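About Brudside

Who we are
Our work
How we collect
Where we work
People
Contact

Who we are

Brudside collects and prepares manipulation recordings for groups that train robot policies. We do not build robots and we do not train models for sale. Our product is a set of recorded episodes, each with wrist video, gripper opening, arm pose and a written task label, checked by a second person before it leaves us.

The company was started by Waqas Swati and Rukhsana Butt, who had worked together on the Bugti gripper and found that the hardware was ready well before there was anything to teach it with. The first recordings were made in a single room with one arm. We now run five stations and employ operators, reviewers and a small software team.

Our work

We specialise in household tasks with soft or hinged objects. Most of our current effort goes into laundry: taking garments off a line or rail, removing hangers, folding, sorting and stacking. Cloth is a difficult material for a learning system. It has no fixed shape, it hides its own edges, and two attempts at the same grasp seldom leave it in the same position. A policy trained on a small number of tidy examples tends to fail as soon as a sleeve hangs the wrong way.

For this reason we record in lived-in surroundings as well as at the bench. Rooms, balconies and covered yards bring changing daylight, cluttered backgrounds and objects that overlap. Operators are told not to clear the area before an episode unless something is unsafe. The present laundry set, released under the name Lalwood, holds 3,217 accepted episodes across 261 separate garments and household textiles.

How we collect

Each episode is driven by a human operator. The operator moves the gripper by hand control while a small camera at the wrist records what the gripper faces. Video and joint readings share one clock. An episode begins with the gripper open and away from the object, and ends when the operator presses the stop key or a time limit is reached.

Gripper tips are inspected at the start of every shift. Any change to the fingers, including tape, pads or a replacement part, is written into the station log and carried through to the episode record, so that a client can filter by it.
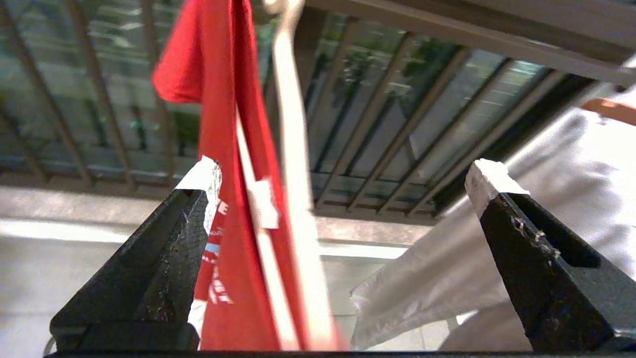

Wrist camera view: taped gripper fingers and a red cloth, with a barred grille behind.

Labels are written in plain sentences by the operator straight after the episode. A typical label reads "take the shirt by the shoulder and lift it off the hanger". We do not use a fixed list of verbs. Reviewers may correct a label but must keep the original wording in a separate field.

Every episode is then watched in full by a reviewer who was not the operator. The reviewer marks it as accepted, accepted with a note, or rejected. Failed grasps are not a ground for rejection. If the operator missed, tried again and recovered, the episode is kept whole and tagged as a recovery. Grounds for rejection are:

Missing or repeated video
Clock drift between video and joint readings
A face or a document readable in view
A label that does not match the action
Contact between the arm and a person

Rejected episodes are deleted after the monthly audit, apart from those held for operator training.

Motion blur, strong backlight and close objects out of focus are left in. They are common in wrist video, and a policy that has never met them will perform badly on a working robot. Reviewers score legibility on a short scale, and clients who want only clean footage can set a threshold when they request a set.

Where we work

Our main site is at Istamholm, on the upper floor of a former print works. It houses three of the stations, the review room and storage for garments. The other two stations are portable. Each packs into a pair of cases and can be set up by two people in under an hour. They are used in homes and shared buildings under written agreement with the occupier, who may ask for any recording to be withdrawn.

Garments are bought second-hand in mixed lots and washed before use. Each one receives a number, a fabric type and a weight. We retire an item after 400 handled episodes, or earlier if it has stretched enough to hang differently from its first record.

People

Waqas Swati, director. Responsible for client work and site agreements.

Rukhsana Butt, technical lead. Designs the recording format and maintains the gripper and camera mounts.

Asif Siddiqui, head of collection. Plans shifts, trains operators and signs off the station logs.

Tsz-kin Chuang, software. Looks after time alignment, storage and the export tools.

Hammad Tanoli, review lead. Runs the review room and the monthly audit, and answers questions about labels.

Working with us

We take on commissioned sets and also license existing ones. A commission starts with a task sheet and a short pilot, which the client examines before full collection begins. Please state the arm, the gripper and the camera position you intend to use. Small differences in finger length can be handled at export, but a different camera angle usually calls for new recordings.

New operators are taken on twice a year. No background in robotics is needed. Training lasts two weeks and is paid at the full rate.

The Istamholm site is closed to visitors on Sunday. At other times, visits can be arranged through the contact page.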